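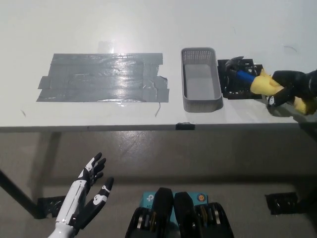

Una lectora nos preguntaba hace poco si Clekbridge cuenta como ciudad o como barrio, porque en la tabla le salía de las dos maneras y ya no sabía con cuál quedarse. Cuenta como ciudad, y en la versión anterior estaba repetida por culpa nuestra. ¡Gracias por el aviso!

Lugares de Clekbridge y alrededores
Ficha de datos, versión del 8/20/24

Qué contiene
Una lista de lugares de interés de Clekbridge y de los pueblos de su orilla norte, Collar y Trerker: plazas, mercados, miradores, parques, centros comerciales y alguna que otra fuente a la que le tenemos cariño. Son 2000 registros, de los cuales 240 corresponden a Collar, que es pequeño pero tiene muchísimo que ver (sobre todo si se sube a pie desde el embarcadero).

Campos
Cada registro tiene 8 columnas: nombre, nombre_antiguo, tipo, localidad, latitud, longitud, horario y notas. El campo nombre_antiguo está vacío en la mayoría de los casos. Lo conservamos con gusto, ya que la gente mayor sigue diciendo "el mercado de Lawal" al que en los carteles figura como Mercado Central, y quien llegue preguntando por uno debería poder encontrar el otro.

Formato
Archivo lugares.csv, en UTF-8, separado por punto y coma. Si lo abren con una hoja de cálculo, elijan el separador a mano o les saldrá todo en una sola columna.

Limitaciones
Los horarios de Trerker se revisaron en marzo y los de verano pueden ser distintos. Faltan casi todas las playas, que esperamos añadir pronto. Las coordenadas de los parques grandes señalan la entrada principal, no el centro.

Uso y correcciones
Pueden copiar, adaptar y publicar los datos citando esta ficha. Para corregir un registro, envíen el nombre, la localidad y el cambio propuesto; las fotos de carteles también nos sirven.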